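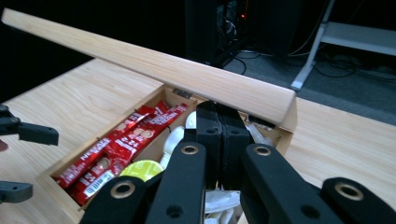

Projet Cullska – lot « manipulation bimanuelle »
Compte rendu de la réunion de suivi du 14 mai 2019
Salle Fothergill
Rédaction : équipe données
Diffusion : équipe données, équipe apprentissage, Fustdale

1. Approbation du compte rendu précédent

Le compte rendu est approuvé avec une correction : au point 4, lire « fréquence de l'encodeur » au lieu de « fréquence de la caméra ».

2. État du corpus

Le corpus de la tâche « boîte à thé » compte 2 793 démonstrations enregistrées depuis janvier. Après passage du script de contrôle, 283 ont été écartées. Les motifs de rejet, par ordre décroissant : perte de suivi de la pince gauche, désynchronisation entre la caméra de tête et les caméras de poignet, épisode interrompu avant la dépose. La répartition exacte sera jointe au prochain envoi.

La classe « capsule » reste la plus difficile. Les opercules métallisés produisent des reflets spéculaires qui masquent une partie de l'impression, et l'estimateur de pose s'appuie alors sur le seul contour. Les sachets rouges d'instantané, dont l'emballage se froisse, posent un problème différent : le contour varie d'un épisode à l'autre, mais le lettrage blanc reste exploitable.

Il est proposé de ne pas filtrer les images à reflet. Un filtrage reviendrait à retirer du corpus les cas que la politique rencontrera en exploitation. Adopté. 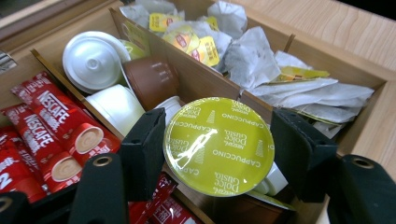

3. Protocole de saisie

Les consignes suivantes remplacent celles de la version 2 du protocole.

a) La prise d'une capsule se fait par le bord, un doigt de chaque côté, opercule tourné vers la caméra de poignet.
b) L'opérateur marque un arrêt avant la fermeture des doigts. La durée de l'arrêt n'est pas imposée.
c) Une prise manquée n'est pas effacée. L'opérateur reprend l'objet et l'épisode est étiqueté « reprise ».
d) La seconde pince reste dans le champ de la caméra de tête pendant toute la prise, même lorsqu'elle ne sert pas.

Discussion sur le point c). L'équipe apprentissage souhaite conserver les reprises dans l'ensemble d'entraînement ; l'équipe données préfère un sous-ensemble séparé. Compromis retenu : un seul ensemble, avec un indicateur par épisode permettant l'exclusion au chargement.

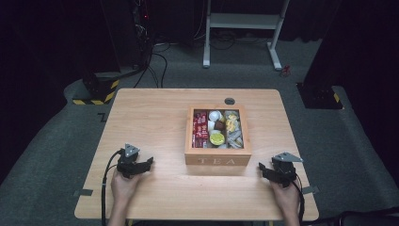 La calibration du repère table a été refaite avec la méthode Nerkwood, qui estime conjointement la transformation tête-table et les transformations tête-pince. L'ancienne procédure traitait les deux pinces séparément et accumulait les erreurs. La posture de départ est désormais fixée : boîte ouverte au centre du plateau, inscription « TEA » sur la face avant, pinces de part et d'autre près des coins avant, mâchoires orientées l'une vers l'autre. Les petits repères adhésifs des bords avant gauche et droit du plateau ne doivent pas être déplacés entre deux séries. Les câbles descendent à l'extérieur du plateau, chacun de son côté – un câble passant devant la boîte invalide l'épisode.

4. Résultats préliminaires

La politique entraînée sur le corpus filtré a été comparée à la référence sur 7 configurations de remplissage de la boîte. Elle fait mieux sur les compartiments latéraux. Dans le compartiment central, où capsules et objets divers se chevauchent, l'écart est faible et dépend de la graine. Aucune conclusion n'est tirée à ce stade sur l'apport de la caméra de tête ; l'ablation est en file d'attente sur le serveur de calcul.

Les échecs observés se regroupent en deux familles : contact du doigt avec une cloison avant la prise, et fermeture trop précoce sur un objet incliné. La première famille paraît liée à la calibration, la seconde à la distribution des démonstrations.

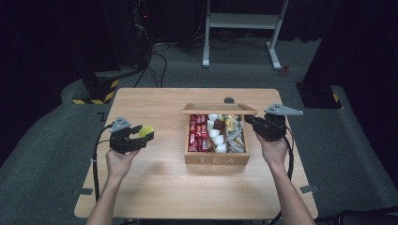

Slamet Nasution demande si la comparaison reste valable, la référence ayant été entraînée avant la nouvelle calibration. Il est répondu que non, en toute rigueur : la référence sera réentraînée sur les mêmes épisodes, avec les transformations recalculées. Les chiffres du point 4 ne doivent pas être communiqués hors projet d'ici là.

5. Actions

– Réentraîner la référence (équipe apprentissage).
– Ajouter l'indicateur « reprise » au format d'épisode (équipe données).
– Envoyer à Fustdale la répartition des motifs de rejet (équipe données).
– Relancer l'ablation de la caméra de tête après correction du chargeur (Slamet Nasution).

6. Divers

Le remplacement des bagues d'articulation des pinces est reporté. Pas d'autre point.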